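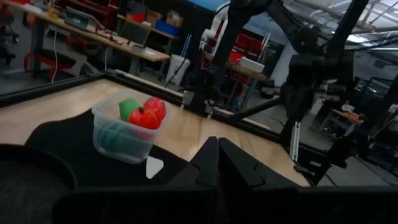
Flirnico two-arm tabletop cell: setting up and looking after it

The Flirnico is our smaller tabletop cell, and the one we get the most mail about. It comes as a framed wooden table with two black arms, a two-fingered gripper with a small camera behind it, a roll-out mat, and the Clurkbridge control box that runs the lot. Most people who buy one use it for sorting and packing practice, with toy vegetables and plastic tubs and things of that sort, and it will happily do that all day if you give it a little attention every so often. We've put the setup notes and the care notes on one page, so you won't have to go hunting through the manual (which Gergely Veres wrote, and which is very good, but it is long).

What comes with the cell

Table with raised black border, in two halves that bolt together
Two arms, with base plates and bolts
Two-fingered gripper, fitted at the factory
Wrist camera and bracket
Black cloth mat
Clurkbridge control box with power lead
Psarras hex key set and a small torque driver
17 cable clips, plus a few loose ones in the bag
Printed quick start card

Putting it together

Please find a friend for the first part. The table halves are easy for one person to carry, but holding them level while you start the bolts really does want a second pair of hands. Put in all the bolts loosely, check that the two halves sit flush, and only then go around and tighten them. If you tighten as you go, the last bolt will almost certainly refuse to line up, and you'll be back at the beginning.

Bolt the arms down next, the gripper arm first. With the power off, move each joint by hand through as much of its travel as the table allows. It should feel stiff but even all the way. Then run the cables along the underside and clip them as you go, leaving a loop of slack at every joint a good bit bigger than you think it needs. A tight cable will work fine for the first week and then begin to drop out whenever the arm reaches for the far corner, and those are the calls that take us longest to sort out over the phone.

The mat goes on last. It doesn't have to run right up to the border, and plenty of our customers leave a strip of bare wood showing along one side. What does matter is that it lies flat where the gripper will be working. A ridge in the cloth can tip a light tub just as the fingers close on it.

Setting the fingers

Switch on, choose Home, and let both arms settle. Then choose Close and look at the gap between the fingers from straight above. It should be narrow and the same width from top to bottom. If it's wider at the tips, loosen the two screws on the left finger, close the gripper on the 5 mm shim from the key set, and tighten the screws while the shim is held. Repeat for the right finger if you need to. Anastasia Lambrakis in our workshop does the left one first every time and says the right one usually comes good by itself.

Looking after it

Wipe the finger pads with a damp cloth at the end of the day. No solvent, please, it makes the pads go shiny and then they slip on anything smooth, plastic fruit above all.

Clean the camera window with a lens cloth. If the picture goes soft even after cleaning, check that the bracket screws haven't worked loose before you touch the focus ring.

Every 300 hours, check the base bolts with the torque driver and put one drop of Sotetti light oil on the gripper slide. One drop really is enough! Open and close the gripper a dozen times and wipe off whatever comes out at the ends.

Shake the mat out now and then, and wash it cold. It may shrink a touch the first time.

If something is wrong

The gripper closes but drops things: clean the pads, then check the finger gap as above. Worn pads can be swapped without taking the fingers off.

One arm stops partway and the control box shows 33: this is a cable fault at the elbow. Switch off, unplug the elbow connector, look for a bent pin, and push it back in until it clicks.

The arms seem to disagree about where the table is: one of the base plates has probably shifted. Tighten it and run the table alignment again from the Setup menu.

A grinding noise from the wrist: stop and write to us. Please don't open the wrist yourself, there's a spring in there that is a nuisance to get back.

Spare parts and help

Finger pads, mats, camera windows and elbow cables are kept in stock and usually go out the day after you order. Have the serial number handy, from the plate on the control box. Repairs are handled by Ettore Marras, who answers the phone in the mornings and is glad to talk you through a finger setting if it's your first one.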